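Preguntas frecuentes – Juego de clasificación Urkell: cubos, platos y bandeja
Última revisión: 1/9/24

¿Cómo se reparten los cubos entre los platos?
El juego admite dos modalidades. En la de color, cada cubo va al plato cuyo borde coincide con el suyo. En la libre, los colores se mezclan y el ejercicio consiste en detectar los que no corresponden.

¿Qué superficie se recomienda?
Una mesa lisa, estable y a la altura del usuario. No conviene usar mantel: los platos se desplazan al apoyar la mano en el borde.

¿Dónde se coloca la bandeja metálica?
A la derecha de los platos. Los usuarios zurdos pueden invertir la disposición.
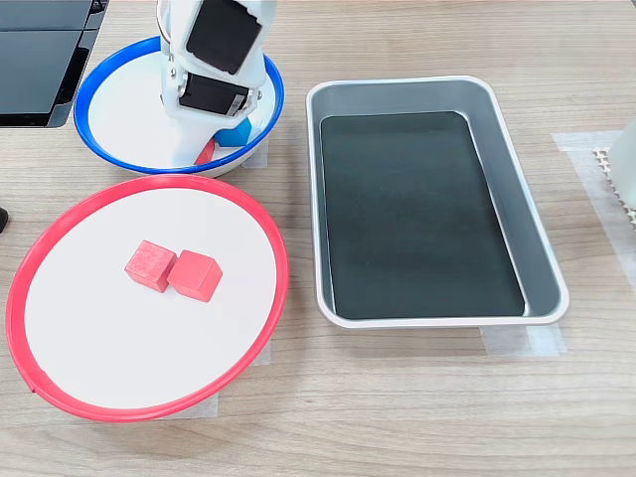

Platos de borde azul y de borde rojo, con cubos en su interior, y bandeja a la derecha.

¿Es normal que se aprecie la veta en los cubos?
Sí. El tinte no cubre por completo la madera y puede haber diferencias de tono entre dos piezas rojas del mismo lote. No se considera defecto.

¿Cómo se limpian las piezas?
Los cubos, con un paño apenas humedecido; no deben sumergirse. Los platos y la bandeja admiten agua tibia y jabón neutro. Hay que secarlos antes de guardarlos – la humedad retenida en la caja acaba manchando la madera.

¿Se venden cubos sueltos?
Sí, en bolsas de 13 unidades de un solo color (ref. 388) o en colores surtidos (ref. 297). Los platos se sirven por separado desde noviembre.

¿Cuál es el plazo de devolución?
30 días desde la entrega, con el embalaje original. Las incidencias las tramita Kenta Koyama, del servicio posventa de Urkell. Es necesario indicar el número de pedido.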